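Chapter 5
A Visit to a Robot Workshop

In August our class went to the open day at Gerkwood. Songül Akyol met us at 2 and took us to the white shelves, where the work is done among toys, snacks and stationery.

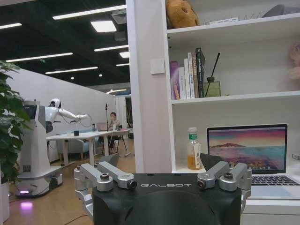
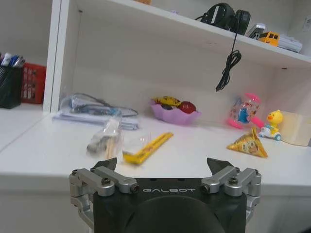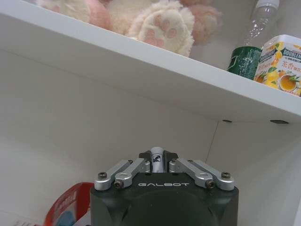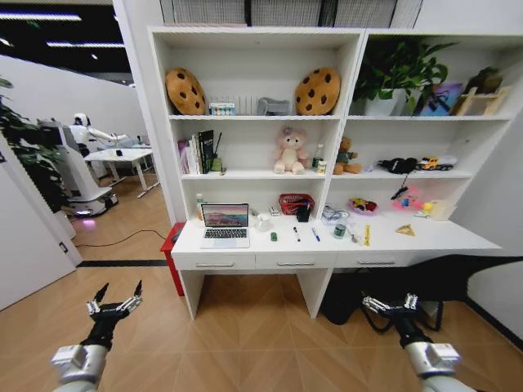

Before you read on, write down what you do when you tidy a shelf at home. Ruan Moodley asked us the same thing at the door. We will come back to your list in Section 5.2, when we look at how a task is divided into steps.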